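4.2 The open-day demonstration

Field observations of robot demonstrations are often treated as weaker evidence than laboratory trials, and we share some of that caution. We include one because the claim made for the system, that it is ready for use in hotel laundries, was made to visitors, and visitors were the ones asked to believe it. The Cekico open day in April drew 117 registered guests to the Ullell site. Our notes cover the afternoon session, which gave 60 minutes to cloth handling.

The task was folding a light garment on a white table. The printed programme called this "unstructured textile manipulation". We think the term was generous. The cloth was a single colour that stood out well from the table, and the lighting was even. A laundry worker meets dark socks on dark sheets, sleeves turned inside out and buttons caught in lace. Nothing of that kind was on the programme.

Taking hold of the cloth deserves more attention than the fold itself. With two parallel fingers, a gripper has to gather some material before it can pull, and the gathering disturbs whatever lies next to it. Figure 2 gives both views used in our analysis, the first from close to the fingers.

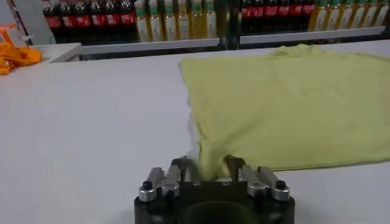
Sutcliffe objected, on reading a draft of this section, that we were asking too much of a first public showing, and that a person folding a shirt also bunches the cloth and then smooths it out. The objection is fair as far as it goes. A person, however, smooths without being told to, and does so in the same movement. Whether the system can do the same was left open by the programme, which gave no measure of how flat a finished garment should be, nor any time allowed for putting a poor grasp right.

The handout reported 839 completed folds in earlier in-house trials. It did not say how many attempts were made, what counted as complete, or whether the garments differed from one another. We asked for the trial log and were referred to the Curnedetti summary, which repeats the figure and adds no detail. Without the number of attempts, the total tells us how long the machine was kept busy and little else.

A second difficulty concerns the use of two arms. Holding both lower corners of a garment should keep the hem straight, and we accept this as sound design. It also depends on finding the corners first. The handout passes over that step in one sentence, and the guide's talk left it out. 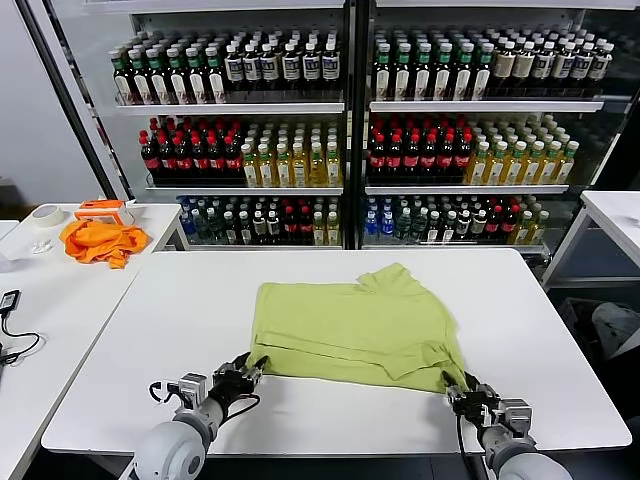

Figure 2. Cloth handling at the Ullell open day: gripper closed on a fold of fabric (first view); both arms holding the lower corners of a partly folded garment (second view).

We therefore code the demonstration as showing grasping and partial folding, and leave the entry for readiness blank.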